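How a town soaks up rain

Rain that falls on a field mostly goes into the ground. Rain that falls on a town mostly does not. Roofs, roads, car parks and playgrounds are covered with hard materials, and water runs off them instead of sinking in. This water is called run-off.

This page explains where run-off goes, why it sometimes causes floods a long way from any river, and what towns can build to slow it down.

Words to know

Permeable: lets water pass through. Sand is permeable.
Impermeable: does not let water pass through. Roof tiles are impermeable.
Run-off: rainwater that flows over a surface.
Surface water flood: a flood caused by rain that cannot drain away fast enough.

Where the water goes

Look along the edge of a road and you will find metal grates. Each one covers a small chamber called a gully. Water drops into the gully, where grit and leaves settle at the bottom, and then flows out through a pipe. Small pipes join larger pipes, and the larger pipes carry the water to a stream, a river or the sea.

In many older towns the rainwater pipes are joined to the pipes from toilets and sinks. This is a combined sewer. In very heavy rain a combined sewer can fill up, and the mixture may overflow into a river. Newer estates usually have two separate sets of pipes.

A pipe can only carry a certain amount of water each minute. If water arrives faster than that, it backs up and spreads over the road. Blocked gullies make this happen sooner. Autumn leaves are a common cause, so many councils clean their gullies in November.

Why heavy rain is getting heavier

Warm air can hold more water vapour than cold air. For each degree that the air warms, it can hold around seven per cent more. When that vapour turns back into rain, more of it can fall at once. Many drains were designed a long time ago, for the storms people expected then.

Measuring rain

Rain is measured in millimetres. One millimetre of rain on one square metre of ground is exactly one litre of water. This makes the sums simple.

The school at Dirnolcombe has a flat roof with an area of 300 square metres. One wet afternoon, 13 millimetres of rain fell on it. To find the volume, multiply the two numbers: 300 × 13 = 3,900 litres. All of that water left the roof through the downpipes, and all of it went into the same drain.

Slowing the water down

A bigger pipe is one answer, but digging up a street is slow and costs a great deal. Another answer is to hold the water back for a few hours and let it out gradually. There are several ways to do this.

A green roof has a layer of soil and small plants over a waterproof sheet. The soil stores some of the rain, and the plants return part of it to the air. In light rain, nothing may run off at all. In a long storm the soil fills up, and the extra water drains away in the usual way.

A rain garden is a shallow dip filled with loose soil and plants. A downpipe or a sloping pavement feeds water into it. The plants have to cope with both wet roots and dry weeks, so sedges and irises are often chosen.

Permeable paving has gaps between the blocks, with a bed of crushed stone underneath. Water goes through the gaps and is stored between the stones. The gaps need sweeping, or silt will seal them.

A swale is a wide, shallow ditch with grass growing in it. The grass drags on the water and slows it – a smooth concrete channel does the opposite. 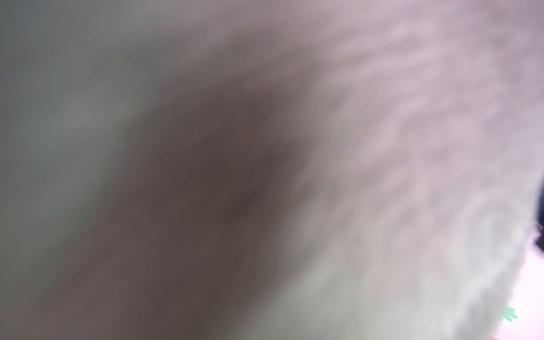 Anikó Vörös wrote to ask whether a rain garden turns into a pond and brings mosquitoes. It should not. A rain garden that has been built properly empties within a day or two, and mosquito larvae need about a week in still water before they can fly. If the water stays longer, the soil below is probably clay, and a drain has to be added under the dip.

Test the ground yourself

You will need a trowel, a ruler, a jug of water and a watch. Ask an adult before you dig.

1. Dig a hole as deep as your ruler is long.
2. Fill it with water and let it drain completely.
3. Fill it again. Measure the depth of the water.
4. Wait one hour and measure again.
5. Subtract the second depth from the first.

The answer is the drainage rate in millimetres per hour. Sandy soil gives a high number. Clay gives a very low one. Try the test in two places, such as a flower bed and a worn patch of lawn, and compare the results. Soil that has been walked on a lot is packed tightly and drains more slowly.

Fill in the hole when you have finished.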